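Visit to the Ruppert bin-picking cell, Jarnby
Report of the Mino Technical Visits Group
September 2020

Members of the Mino Technical Visits Group were received at the Jarnby site of Ruppert for a morning visit devoted to a single machine: the bin-picking cell on which the firm tests gripping methods for mixed goods. The visit had first been planned for July and was moved at the request of the host. Numbers were kept small, and the party was divided into 2 groups so that everyone could stand close to the cell while it was being explained.

The purpose of the visit was to learn how a cell of this kind is set up and kept in working order. Members who had hoped for a tour of the whole building should note that the other halls were closed to visitors on the day.

The cell consists of a KUKA arm, a gripper with metal fingers, and an open bin from which objects are picked. The control software is supplied by Gukunent under a yearly agreement, and Ruppert's own staff look after the mechanical parts. Our hosts explained that the bin is deliberately plain. It stands on an ordinary wooden table, which can be changed or raised without outside help, and it is held in position by simple means. A spring clamp on the rim was considered quite sufficient for the loads involved, although the staff check it at the start of each shift - a bin that has moved by the width of a finger will spoil a whole series of picks.

Much of the first hour was given to the question of what goes into the bin. The staff prefer everyday items to specially made test pieces, and they change the selection often. Hard and soft things are mixed on purpose. A screwdriver is a useful object, being thin, heavy at one end and inclined to turn as it is lifted. A clear plastic bottle presents a different difficulty, as the sensors do not always find its edges. Flat items lying close to the floor of the bin are regarded as the hardest of all, and a good part of the adjustment work is done with these in mind.
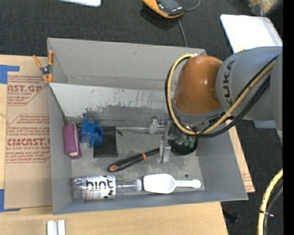 The second part of the morning dealt with routine care. The fingers are inspected after every 700 picks. They are examined for bending and for wear at the tips, and are replaced as a pair even when only one is damaged. The mounting flange is checked at the same time, and the fittings next to it are tested by hand. At the time of our visit the log showed 1,224 picks since the last full service, and the next was due at the end of the week.

Cables received more attention than members had expected. They must follow the arm through its whole range without pulling tight or catching on the rim of the bin, and the staff told us that most of the stoppages in the first year were traced to a cable and very few to the arm itself. The present arrangement leaves a generous loop at the elbow. After any change, the arm is taken through its outermost positions at low speed while a member of staff watches the loop from outside the working area.

The bin itself is treated as a part that wears. Its surfaces become scuffed and marked with use, and this is accepted up to a point. Should the marks begin to mislead the sensors, the bin is cleaned or exchanged and the cell is set up afresh. Setting up takes 5 steps, all of which are written on a card kept with the log. We were given leave to read the card but not to copy it.

In the discussion that followed, members asked whether the cell could be run without supervision. The answer was that it could be, for short periods, but that Ruppert does not at present do so. A further question concerned spare parts. Fingers and fittings are held on site, while anything belonging to the arm is ordered when required, and a delay of several days has to be allowed for.

The group wishes to record its thanks to Ruppert for the time given and for the frank replies to our questions. Members who wish to attend a second visit, at which the Gukunent software will be shown, are asked to give their names to the Mino office. Sturdy closed shoes are required on site.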